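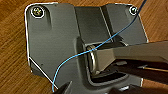 Page last changed: 13 January 2026

By Marianna Wilczyńska

Print this page | E-mail this page

Making a gripper mask for the wrist camera in Fukier

In this tutorial we will prepare a mask which tells the perception node what pixels belong to the gripper, and then we will set the highlight filter so that shiny objects do not fall apart into pieces. You need a working Fukier installation, a calibrated wrist camera and one recorded session. I assume that you have already done the first tutorial, where the camera topic is set up.

Why do we need a mask? The wrist camera always sees a part of the gripper. If the segmentation does not know this, it takes the dark finger at the bottom as one more object, and the planner tries to avoid it. On our cell in Plalley the arm refused to move for a whole morning for this reason, and we were looking for the mistake in the planner configuration, where it was not.

Step 1. Collect the frames

Record one session where the arm moves over different backgrounds. We use 600 frames. With fewer frames the mask also learns the background, especially when the arm stays long above the same place. Open and close the gripper several times during the recording.

fukier record --topic wrist/color --frames 600 --out mask_session

Check that the exposure is fixed before you start. With automatic exposure the next step gives a mask with holes in it.

Step 2. Compute the raw mask

The tool compares all frames and keeps the pixels which change very little.

fukier mask build mask_session --var-threshold 66 --out raw_mask.png

The value 66 is good for our camera. If your mask is too small, increase it slowly. If pieces of the table come into the mask, make it lower. Please do not try to repair a bad recording with the threshold, I lost much time with this. Record again.

The fingers move, so they will have a soft border in the raw mask. This is normal. Make one mask for the open gripper and one for the closed gripper, and Fukier will choose between the two according to the finger position. For positions in the middle it takes the union of both masks.

Step 3. Grow the mask, but carefully

The border of the mask must be a little bigger than the real gripper. We grow it by three pixels:

fukier mask grow raw_mask.png --pixels 3 --out mask.png

Kornél Kerekes, who wrote the first version of the mask tool, used a much bigger value, and for boxes it was fine. For thin things it is not fine. Look at the picture at the top of the page. The light-blue wire goes across the gray bracket and comes down to the bottom edge near the dark finger. If you grow the mask too much, the lower end of such a wire disappears, and the planner believes that the wire stops before the finger. There is also a problem with contrast: the big shadowed part of the gripper on the lower right lies against a gray bracket, and a color rule alone will not find a clean border between them. So use the variance mask from Step 2 as the base and do not replace it with a color rule.

Step 4. Load the mask

Put the files into the configuration of the perception node:

perception:
 mask_open: mask_open.png
 mask_closed: mask_closed.png
 mask_mode: by_finger_position

Restart the node. In the viewer, the masked pixels are shown in one flat color. Move the arm by hand in the guide mode and watch if the flat region stays on the gripper all the time. If it is shifted, the image size in the mask and in the camera topic are probably different.

Step 5. Set the highlight filter

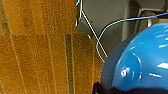 The highlight filter decides what to do with very bright pixels inside a region. When it is off, every bright spot becomes a border, and a smooth object is cut in several segments. Glossy surfaces are the best test for it. With the big blue rounded object you want one segment, although it carries white highlights and its color goes from a vivid blue in the lit part to a more gray blue on the left. Its lowest part is covered by the black gripper part, so the segment must end at the mask there, and the fitting must not take this line as the true outline of the object. Switch on ignore_mask_border for this.

perception:
 highlight_filter: on
 highlight_max_area: 600
 ignore_mask_border: true

If highlight_max_area is too large, the filter starts to swallow real bright objects. White rods and pale cables are the first to go. Check in the viewer that they are still there after each change of the value.

Step 6. Run the test

fukier test mask --session mask_session --report

The report gives a list of the frames in which a segment touches the mask. Open several of these and look at them yourself. A segment that touches the mask is not always an error, because an object near the fingers will touch it also. What you search for is a segment which has the shape of the gripper. If you find it, go back to Step 3.

Known problems

The mask must be made again after each change of the fingers, also when the new fingers are of the same type. In the Berkton cell we forgot it once.

The tool does not warn you when mask_open and mask_closed are exchanged. The effect is that the arm works well with half open gripper and badly in all other positions.

Related items
Setting up the camera topic
Hand-eye calibration with the Ostrowski board
Thin objects in the planner: cables, rods, wires
Reading the Fukier test report
Changes in the viewer, January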